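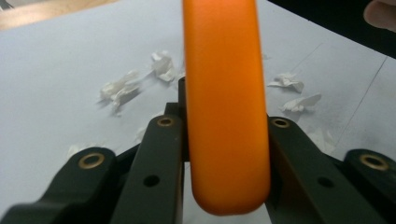 Orange bar, upright, rounded lower end.

August, late evening

Bela is on day 6 of the new bedtime and I am writing it down properly this time, as I failed to do with the last one and then could not remember what had worked. She is 2 and a bit. The change is from cot to low bed, same room, same mattress height as the sofa cushion she already climbs on and off.

Settling time tonight: 24 minutes from light off to quiet. She got out twice. First time she walked to the door and stood there. Second time she had gone for the books. Both times I put her back with the same four words and left. I am trying to keep the words identical. Špela Radonjić, who runs the group at Sheehan Hall, told us that changing the wording gives a child something new to listen to, and so far I have no reason to argue with it.

Order of events as it stands: tea, bath, milk, teeth, two books, light. Milk used to come after teeth. Swapping them caused a fuss on the first two nights and none from the third onwards. Bath is shorter now. The long bath was winding her up, and the floor took half an hour to dry.

Food. She has gone off anything mixed. Rice is accepted, peas are accepted, rice with peas in it is pushed to the far side of the tray. I have stopped mixing. I made the oat fingers again, with this batch adjusted:

- oats, 400 g
- bananas, three, very ripe
- one egg
- cinnamon, a level teaspoon
- no raisins (she takes them out and stores them in her sleeve)

Baked until firm at the edges. The last lot went in a deep tin and stayed wet in the centre, so I used the flat tray and pressed the mixture down with the back of a spoon. Much better. They cut cleanly once cold. Half are in the freezer with greaseproof between the layers. She ate two at tea and asked for another with the sign for more, and then also with the word, which is new this week.

Words, while I remember: more, shoe, door, off, duck, and something that is either "bus" or "bath" depending on where we are standing. "Off" covers lights, socks, lids and getting down. Caster is "Cah". He is a patient cat, but he has moved his sleeping place from the bottom shelf to the top of the wardrobe, and I think that is settled now.

The blackout blind is fitted. I measured inside the recess and forgot to take off the width of the brackets, so one side had to be trimmed. There is still a strip of light down the left edge in the early morning. I will try a length of the self-adhesive draught strip before I buy anything else. If that fails I will fix a batten to the wall.

Waking was at twenty past five again. Tomorrow I shall leave her lunchtime nap where it is but wake her from it sooner — only the one change, otherwise I will not know which did it. Nap has been running to around two hours and she is wide awake at tea.

We go to Tondondale at the end of the month to see my mother. The travel cot is no use now she is out of the cot at home. Options are a mattress on the floor between my bed and the wall, or the folding guard my sister has offered. Mother wants to know what time she should expect us and whether the child eats fish. I have answered the first question.

Still to do: stair gate screws, wash the spare sheet, ring the surgery about her jabs, take the second box of baby clothes over to the hall.

Quiet upstairs at ten to nine. Going to bed myself once the freezer bags are labelled.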